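December, early, kettle on

The ferry to Lellus was late, so I had plenty of time to read the visitor leaflet, which describes Bindstead as "the gateway to the islands". It is a gateway in the sense that it has a gate. The gate was shut. A man in a hi-vis jacket stood behind it eating a sausage roll and looking at us the way you look at cattle you don't have to milk.

I had come over on the morning bus, which takes 80 minutes and goes by way of every farm on the peninsula. The leaflet says you can enjoy sea views throughout. You can enjoy the inside of a fogged-up window throughout, and if you wipe a hole in it with your sleeve you can enjoy a hedge. The sea turned up for the last stretch, looking cross.

I must write down the business with the tickets before I forget it. You can't buy a through ticket to Lellus any more. You buy one to Virk, get off, walk along the quay and buy another at a different hut from a different company that uses the same boat. The same boat! It sits there while you do it. I asked the woman in the second hut what would happen if I just stayed on board, and she said I would be travelling without a ticket, in the voice of someone who had once seen it done and hadn't liked how it ended. So off we all got, in the rain, along the quay, and then all back on again. My seat was still warm. Somebody else was in it.

Virk itself I saw for the length of that queue. Harbour wall, chip shop (closed until Easter), a bench facing a wall, a bigger bench facing the sea with a sign saying not to sit on it. I liked it very much and would go back if it ever opens.

Lellus next. The guest house is up the hill, and the hill is steeper than the email suggested. "Short stroll from the pier", it said. I would like to meet the person who strolls it. My wheeled case gave up at the first bend, where the cobbles begin, and I carried it the rest of the way like a sick dog. The room is fine. Pink. There is a radiator which is either off or volcanic and a laminated sheet of rules that starts with No Candles and gets more personal as it goes on. Rule 9 is about crumbs in the bed. I read it sitting on the bed, with a shortbread.

The old town took the afternoon. It's smaller than I remembered, or I was smaller when I formed the memory. The customs house has been made into a museum and they've done it well, I have to say - the rope room smells of tar and they let you have a go at a knot. Mine is apparently not a knot. The labels go on a bit about herring. By the third panel I knew more about the price of salt in a bad year than I do about my own pension, and I was quite absorbed, and then they put the lights out at four because it was closing and I'll never know if the salt merchant got his money.

After that I walked to the point, as one must, since every shop sells a tea towel of it. Wind straight off the water. There is a viewing platform with a coin telescope, and I put my coin in and had a lovely long look at the inside of the shutter. Then it clicked and I saw a cormorant for as long as it takes to say cormorant. The light was good, though. I'll give the point that. The whole west side of the hill went the colour of a digestive biscuit, and for a bit I wasn't even thinking about my feet.

Supper was soup at the pub by the slip. I'd been warned off the pub by one website and strongly urged towards it by another, and both had used the word "authentic". The soup was hot. The bread was extra. A small boy at the next table asked his mother loudly why I was writing in a book, and she told him I was probably an inspector, and my pudding came noticeably larger than anybody else's. I said nothing. I made a thoughtful mark on the page and had the custard.

Back up the hill in the dark, with the torch on my phone and then without the torch on my phone.
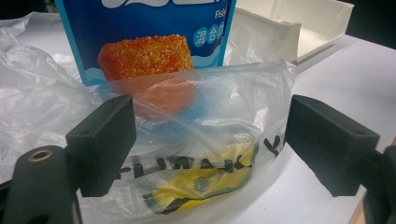
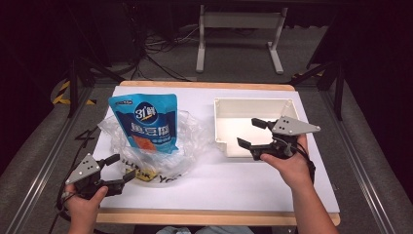 A crumpled clear plastic bag on the table in both, and in the second the blue snack pouch as well.

Silus tomorrow, if the boat goes. The woman downstairs says it will and the board on the pier says it might, and I've learned to believe the board. There are 2 sailings at this time of year, one so early it's really part of the night before and one that gets you there just in time to see the café being locked up. I'm for the early one. I've laid my clothes out on the chair in order, which I last did before a school trip, and I've eaten the apple I was saving so that I won't have to carry it.

Things to take: hat, the good socks, change for the second hut, the leaflet (for a laugh). Things to leave: the case. I'm not hauling that down the cobbles and up again for the sake of a spare cardigan. The cardigan I can wear.

Must ask at breakfast whether Silus is one of the islands where you have to buy the return ticket on the other side. I have a feeling it is. I have a feeling there's a hut.

The radiator has just come on. Window open, then. I can hear the sea now, and somebody dragging a bin along the lane, stopping, and dragging it back again.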